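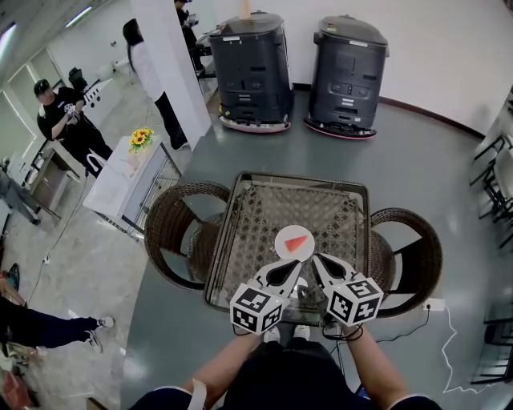

The plate grab from my seat, fingers just closing on the rim.

Hi all,

Graham Gosling wrote:
> We're thinking of collecting our table-clearing demos with
> hand-held grippers instead of the remote arm. Is it really
> quicker? And do you sit or stand?

Much quicker for us, Graham! With the remote setup at Bloxham I got 10 usable demos out of a morning and a stiff neck to go with them. With the hand-helds I had 52 by lunch, and I'm not even the fast one (Phyllis is, and she'll let you know it).

I sit for low tables. Standing, I kept swooping in from above, and our arm can't copy that – its elbow runs out of room. So now it's both hands on the tool, elbows in, and I come at the plate from the side, nice and slow. Slower than feels natural! Our first batch in March was all me rushing, and we threw out most of it.

Do watch your cable. Leave a good loop by your forearm or it tugs right as you close.

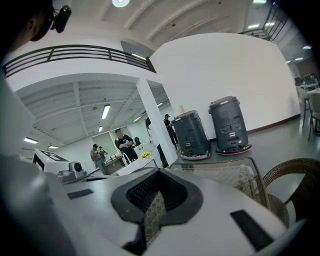
Same room, gripper camera. Lots of ceiling in this one.

The tilt matters too. If the view is mostly lights and railings, the tabletop isn't in it, and I'd trim those stretches before training. Jianguo keeps them in and says the tracking likes the extra corners – we've agreed to disagree until the next run.

What are you using for plates? Ours slide all over on glass and I'm tempted by a mat.

Mervyn

Filed under: Teaching by hand, Grippers

Recent in this list
Trolance handle keeps working loose
Remote control lag over 400 ms, any fixes?
Stalari calibration notes (Graham Nuttall)

Last updated: March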